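Junavus Pulverspachtel P 62 für Wand und Decke

Artikelnummer: 169-4
Gebinde: Papiersack, 4 kg
Farbe nach Trocknung: naturweiß
Anwendung: innen
Lieferzeit: 2 bis 3 Werktage

Der Junavus P 62 ist ein feiner Spachtel auf Gipsbasis, den man mit Wasser anrührt. Wir haben ihn seit dem April im Sortiment, als Nachfolger von dem Fülöp Füllspachtel, den viele Kunden noch kennen. Er ist geeignet für Löcher, Risse und kleine Ausbrüche in Putz, Gipskarton und Beton. Für Bad und Keller empfehlen wir ihn nicht, dort nehmen Sie bitte den zementären Spachtel von Hemthorpe.

Der Untergrund muss fest, trocken und frei von Staub sein. Alte Leimfarbe wird vollständig abgewaschen, lose Tapetenreste werden entfernt. Stark saugende Flächen grundieren Sie am Vortag mit Kasa Tiefgrund. Auf Gipskarton ist das meistens nicht nötig, an den geschnittenen Kanten aber schon.

Zum Anrühren geben Sie zuerst das kalte Wasser in ein sauberes Gefäß und streuen danach das Pulver ein, bis es knapp unter der Oberfläche liegt. Kurz sumpfen lassen, dann mit der Kelle oder mit einem langsamen Rührer glatt rühren. Bitte rühren Sie nur so viel an, wie Sie in einer halben Stunde verarbeiten können. Material, das schon anzieht, darf man nicht mehr mit Wasser verdünnen – es verliert dann seine Festigkeit und reißt später an der Wand. 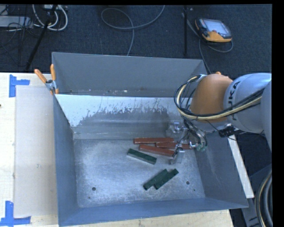 Kann man den Spachtel in mehreren Schichten auftragen?
Mehrere Schichten sind möglich, wenn die vorige Schicht ganz durchgetrocknet ist. Pro Arbeitsgang kann man bis zu 4 mm auftragen. Bei tieferen Löchern füllen Sie zuerst grob vor und ziehen am nächsten Tag fein nach.

Geschliffen wird mit Körnung 120, für Flächen unter Streiflicht danach noch mit 180. Beim Schleifen entsteht feiner Staub, tragen Sie deshalb eine Maske und halten Sie die Türen zu den anderen Räumen geschlossen. Vor dem Streichen wird der Staub mit einem weichen Besen abgenommen und die Stelle einmal dünn grundiert, sonst sieht man sie nachher durch die Farbe.

Werkzeug und Gefäße reinigen Sie sofort mit Wasser. Reste bitte nicht in den Ausguss gießen, sie werden im Rohr hart. Den angebrochenen Sack rollen Sie oben fest zu und stellen ihn auf ein Brett, nicht direkt auf den Betonboden.

Ganze Paletten liefern wir mit Spedition, die Anlieferung ist immer am Mittwoch und nur bis Bordsteinkante. Einzelne Säcke kommen mit dem normalen Paketdienst.

Passendes Zubehör: Kasa Tiefgrund, Kasa Flächenspachtel breit, Fugenband selbstklebend, Hemthorpe Zementspachtel grau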